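4 January 2020

I spent most of December listening to the Myklebust soundtrack, and I finally got the vinyl. The label pressed 500 copies and mine is number 144. It came with a bent corner, but the records play fine.

For anyone who missed it, Myklebust was a small crime film that played two festivals and then went to streaming. The director wanted one rap song for the opening and asked the duo Pravarix to write it. They turned in 9 tracks. The film used 2 of them, and the rest sat on a hard drive until Indance Records offered to put out the whole set.

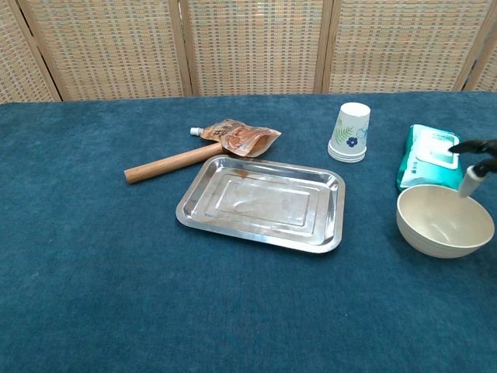
Blue felt and the rattan screen at my place.

The opening song is still the best one. It has a slow drum loop, a bass line that drops out before each chorus, and a second verse that the film talks over. Hearing that verse clean was worth the price to me.

Side B is weaker. "Illey" runs too long and the hook sounds like a demo. I would have cut it and moved the instrumental up. The closing track should have been in the movie, though. The end credits ran over a piano piece I can't remember at all.

I plan to write up the first Pravarix tape next. I only have it as bad MP3s, so if you own the cassette, leave a comment.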